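September, Skollstead bench, 16:40

Replay tool, build 106. Coltine say the new segmenter finds grasp and release on its own, so we can stop marking them by hand. I have my doubts. Ran it over the sponge-into-rack set from the hand-held grippers, 619 episodes, same config as the Stoltow run.

First pass looked lovely on the summary page, which is where I stopped believing it. It calls a grasp whenever jaw width settles for 10 samples. Fine for a hard object. A sponge keeps giving, so the width creeps and the label lands late, after the lift has already begun. The planner then learns that lifting starts with an open hand. 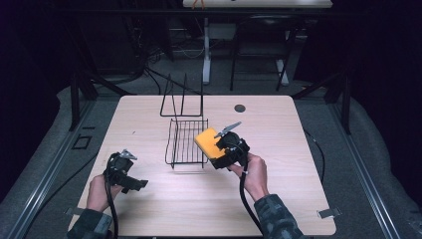
De Smet

Right gripper has the sponge closed in the jaws, left one has nothing in it, and the segmenter wants a label for both. With the left hovering over the table, it gets "grasp, stable". Of course it does - the rule never looks at whether anything is between the fingers.

The wire rack is my other worry. Thin black rods, wood showing through the gaps, and the depth estimate treats the basket as solid in one episode and as not there in the next. Pose tracker reports high confidence both times. I would like to know what that number is measuring.

Tried:
- settle window down to 4 samples. Labels come earlier, plus a crop of false ones.
- width slope instead of width. Better on the sponge, no idea yet about anything else.
- masking the idle hand by speed. Breaks when both hands pause.

Keeping the hand labels for now. Not merging 106 until someone shows me release times plotted against ours, per episode, no averages. Slope version is on my branch, untidy, no tests.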